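Hirside - Progress report to the Melnyk fund, second period
June 8, 2026

Dear Ms. Vanhove,

With this report I inform you about the state of the outdoor part of our project. As agreed, I keep it short and put first the points where we are behind the plan.

Collection of demonstrations

In this period we have recorded 2261 driving demonstrations by remote control. The plan was more than 2000, so this target is reached. Each demonstration is one drive from a start point to a goal point, with the operator holding the joystick all the time. Most drives are on the plaza at Jivholm, along the curb of the lawn and along the foot of the long curved building. We choose this place for the large grey slabs, which give the robot many straight joint lines, and for the curb, which it must learn to follow and never to cross.

We have also started the second type of teaching, where a person takes the handle and leads the robot by hand. For this type we have only 300 demonstrations, and they are less regular than the first ones. Two operators hold the handle in different ways and the force sensor sees the difference clearly. We wrote a one-page instruction for them and will record a part of the set again.

What the robot learned so far

After training, the robot repeats the route along the curb without help in dry weather and with even light. When a part of the paving is shining, it often slows down and sometimes stops completely. We believe that it takes the bright reflection for an edge or for water. In the first period we had almost no recordings of this kind, as we went out mostly under an even grey sky. Now we record on purpose when the light is difficult - low sun, dark clouds on one side and glare on the other.

A smaller problem is the sprinkler on the lawn. The spray gives false points in the distance sensor, and the operators corrected for it with small turns that were not necessary. The robot learned these turns too. We removed the worst drives from the training set.

Budget and time

The spending is inside the plan, except for the spare batteries from Gronham, which cost more than we calculated. I ask for your agreement to move the difference from the travel line. The test without an operator is now planned for October.
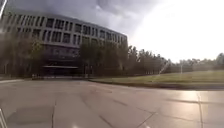

Anežka Gajdoš
Project lead, outdoor demonstrations, Hirside

To be answered by the fund, please: the change in the travel line, and whether you want to receive the raw drive logs together with the next report or only the summary table. The operator instruction for leading by hand is attached as a separate file.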